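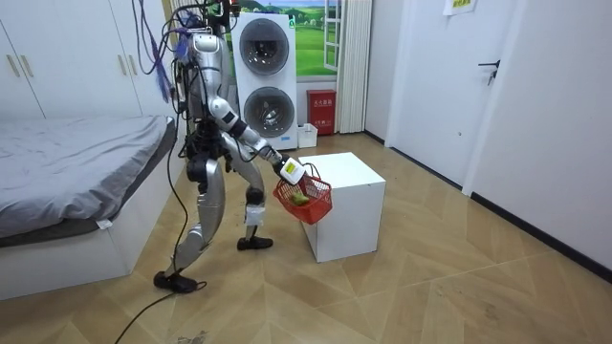
Slide 1. Title slide: a humanoid robot with a small red shopping basket.

What a Week of Groceries Costs in Time
Speaker notes, Estrella Magaña
Wed 17 June, second slot after lunch

Slide 1
Wait for the doors to close. Say name, say where I work (Becerra, household research desk). Thank Abundio Valdovinos for the diary coding. He is in the room, third row, and will take the questions on method.

Start with the question we were asked in May: how long does it take a household to feed itself for a week, before any cooking starts? The client wanted one number. We gave them one and they didn't like it, so the rest of the talk covers how we got there.

Slide 2. What we counted
List-making, getting to the store, time inside the store, getting home, putting things away. Also second trips for something forgotten. We left out cooking, eating and dishes. Those are covered by other surveys, and people are used to reporting them.

Mention that list-making was the hardest to define. Some people write a list on Sunday evening and are done. Others keep a pad on the fridge and add a word at a time all week. Abundio's rule was that if you stopped what you were doing to write, it counts.

Slide 3. Who kept diaries
279 households in Cestholm and the towns up the valley. Each kept a paper diary for one week. We offered a phone version and hardly anyone in the older group wanted it, so we dropped it for everybody to keep things even.

Say clearly that this is one region. Cestholm has one large supermarket, Jindeo, on the ring road, and a handful of corner shops in the center. A city with a store on every block will look different. If someone asks about rural households, go to slide 11.

Slide 4. One page from a diary
Read it aloud, slowly. "Went for milk. Met Carol. Forgot milk." Pause here.
The page was coded as one trip at 32 minutes. The return trip for the milk was on the next page and was coded separately. We had an argument over the time spent talking to Carol. It stayed in. The person would not have been standing there otherwise, and taking out conversation would mean guessing on every page.

Slide 5. The small trip
Main finding. Most people, when asked, describe grocery shopping as one big trip a week. The diaries show one big trip and a scatter of small ones. Bread, milk, an onion, something for a school lunch. People don't remember these. Several wrote on the exit form that they were surprised by their own diary.

Point to the left column (what they told us in the first interview) and then the right column (what they wrote down). Give people time to read. Don't talk over the chart.

Slide 6. Where the minutes go
Travel is the largest part of a small trip. Inside the store, the minutes go to two places: looking for something that has been moved, and the checkout line. Jindeo rearranged its dry goods aisle during our second diary week. We didn't plan that. You can see it in the data as a bump, and you can see it in the comments too, in stronger language.

Skip the aisle map if we are running behind.

Slide 7. Putting away
Nearly always left out of the first interview. Often done by a different person from the one who shopped. In homes with teenagers it tends to happen in two stages, cold things right away and the rest later, sometimes the next morning. We counted both stages.

Slide 8. The Sustska comparison
Sustska is the delivery service that started in the valley last year. 3 of our diary weeks overlapped with its trial offer, so we have some households that used it. Small group. Do not quote a percentage, even if asked.

What we can say: the big trip went away for these households and the small trips did not. A few people added time, mostly from choosing items on a screen and then waiting at home for the van. One man wrote that he went out to buy bread while he was waiting for the groceries to come.

Slide 9. What we told the client
They were planning around the big trip. We suggested they look at the small ones. Practical points: keep milk and bread near the door, keep one short line open in the early evening, and put up a sign when an aisle changes. The sign costs very little. They have agreed to try the sign.

Slide 10. What we got wrong
The diary had no box for shopping done on the way home from work. People squeezed it into the margin or left it out. We found 600 margin notes and had to go back through them by hand. The next diary has a box. If I only have a minute left, do this slide and skip 11.

Also, we asked who did the shopping and gave room for one name. Many households wrote two. Fixed in the next version.

Slide 11. Rural households (backup)
Fewer trips, longer ones, more freezer space. Neighbors often pick things up for each other. We coded the time to whoever drove.

Slide 12. Contact
Leave it up during questions. Printed diaries are on the table by the coffee; please take one. Remind people that the code book is available by email from Abundio, and that the version handed out in May has an error on the travel page.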